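Ticket 3000 – returned phone case, Prulport bench
Last updated: April 2022

Drita Pavlović asked for the black case to be looked at again. Customer says it won't clip on at the camera end. Started at the white table.
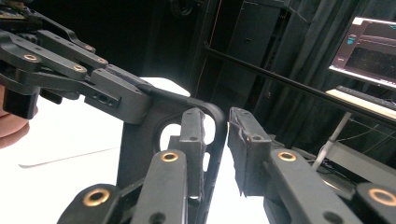
Linkage with brass bushings, held by hand.

Eustaquio Cárdenas tried the case on 2 phones in January – tight on both. Not repeated yet.

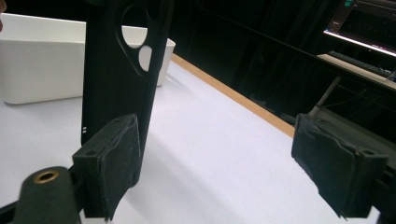
Camera cutout has two openings, the larger one on top. Customer to confirm phone model before we swap it. Ticket stays open with Anahera McPhee.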